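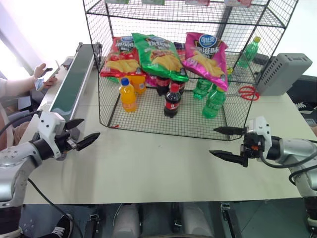 Where can you get a snack at the Hendside community hall now that the corridor kiosk has closed? At the new help-yourself snack shelf, which opened in April and is stocked with chips and cold-drink favorites for anyone using the building.

The shelf is the idea of Ginette Cormier, who runs the evening craft classes and got tired of watching people drive across town for a soda at break time. She asked for a corner, a table and a little startup money, and she got all three!

"People come straight from work and they're hungry," Cormier said. "Give them a bag of chips and ten minutes to chat and the whole room wakes up."

The choice is simple and cheerful. Potato chips come in red, green and pink bags, and they go on the wire shelf with the soda bottles - orange, cola and lemon-lime. Cormier picked black wire mesh because it wipes clean fast and lets people spot what they want from the doorway. She tried a closed cabinet first, and half the class walked right past it.

The opening month went better than anyone had dared to hope. The shelf sold 477 items, and on the night of the Duan dance social it had to be refilled twice before 8 p.m. Cola went first. The pink bags were a surprise hit with the teenagers from the Okau table tennis club, who have already asked for more of them (and for a bigger shelf).

Money raised goes toward new folding chairs for the main room. Hall manager Gurix Events has set the goal at 100 chairs, and the first 32 are on order, which is wonderful news for anyone who has sat through a concert on the old benches.

Cormier would love to hear what people want to see next. Pretzels and iced tea are leading so far, with a strong push for something chocolate. Suggestions can be dropped in the box by the front desk, and the snack shelf is open whenever the hall is, until 9:30 p.m.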